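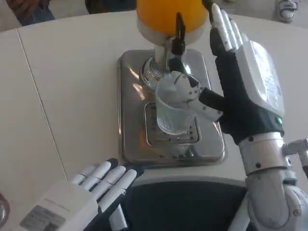 25/04/2019

The people who run breakfast at Tullholm would like you to know that the robot hasn't cost anyone a job. I heard it from the kitchen manager before I had my coat off, and I heard it again from the shift lead. The woman who used to pour the juice put it differently.

"They didn't cut my job. They cut my hours and moved what's left to the dish room," she said. "If you want to call that the same job, go ahead."

Tullholm is a conference hotel with 200 rooms and a breakfast hall that fills up all at once. Since March a two-handed machine leased from a company called Kinuveck has worked the drinks table, holding glasses under the tap and passing them over. The lease was arranged by Hultemell, the group that owns the hotel, and the staff learned about it from a notice next to the time clock.

I asked the kitchen manager what problem it was supposed to fix. He talked for a while about guest experience and then about sick days. "I've got mornings when two people call out," he said. "The machine doesn't call out."

It does stop, though. He admitted that when I asked a second time. When it stops, someone from the floor goes over, steps in at the table and pours by hand until a technician answers the phone. That someone is usually a server with tables waiting.

"So now I do mine and I do his," one of the servers told me. They all call it "he," including the ones who can't stand it. "And guests ask me questions about him. Can he do coffee, can he wave. I'm carrying plates."

I have written about enough of these projects to distrust the numbers that come with them, and these came on a very nice printed sheet. Kinuveck says the machine can serve 2,000 drinks in a week. I asked how many it had served here last week and was told the hotel doesn't track that. I asked how many the woman in the dish room used to pour, and they don't track that either. It's hard to see how anybody knows they're ahead.

The shift lead was the closest thing I found to a fan. She likes that the line stays in one place and that the newer hires don't get stuck on drinks for a 6 a.m. start. "Pouring juice for four hours is boring. I did it. I don't miss it," she said. Then she added that she'd like the hours back in some other form, out on the floor, where people get tips.

Nobody from Hultemell would sit down with me. The lease comes up for review after the summer, and a rival outfit, Devadiga, has already been in to measure the omelet station.

I asked the woman in the dish room whether she'd go back to the juice if they offered.

"For the same money as before? Sure," she said. "I knew the regulars."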